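Home | Guides | Workshop | Storage | Contact

Labeling Small Parts Bins So the Labels Stay On

Adhesive labels fail on storage bins for two main reasons: residue left on the plastic, and labels placed across a curve or seam. The method used in the Arnelcombe workshop handles both and takes one afternoon for a cabinet of 32 bins.

What you need

Isopropyl alcohol, lint-free cloths, a label printer with polyester tape, 400 grit sandpaper, and a plastic ruler. Paper labels are not suitable. They lift at the corners and absorb oil from hands.

1. Write the list first

Enter every part name in a spreadsheet before printing anything. Put the general noun first and the size last: "screw, pan head, M3 x 10." Keep each line under 37 characters or the printer will shrink the text. Use one abbreviation for each word and record it on a separate sheet.

2. Prepare the surface

Empty the bin. Wipe the front face with alcohol and let it dry fully. If old adhesive remains, soften it with a cloth soaked in alcohol, then push it off with the edge of the ruler. Glossy bins can be scuffed lightly with the sandpaper, in one direction only. Wipe again afterward.
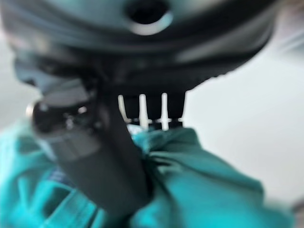
Chettiar wrote that sanding was unnecessary on polypropylene bins and that a second alcohol wipe gave the same hold. On soft plastics, test one bin each way and leave both overnight before doing the rest.

3. Apply the label

Peel back a short section of the backing and set that end against the ruler. Lower the rest slowly, pressing from the center outward. Do not stretch the tape. Stretched tape shrinks back and pulls away at the ends. Keep a clear margin on all sides and stay off molded ribs.

4. Number the rows

Give each row a letter and each bin a number, left to right. Add the code to the spreadsheet in its own column. The Villano cabinet has 13 bins to a row, so its codes run A1 to A13, then start again at B1.
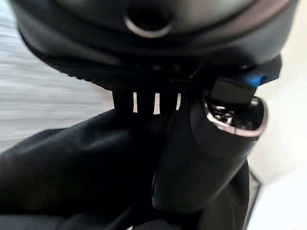

Close-up, black housing with ringed opening.

5. Check after a week

Run a thumb along each edge. Replace any label that has lifted; pressing it back down does not last. Print the spreadsheet and tape it inside the cabinet door.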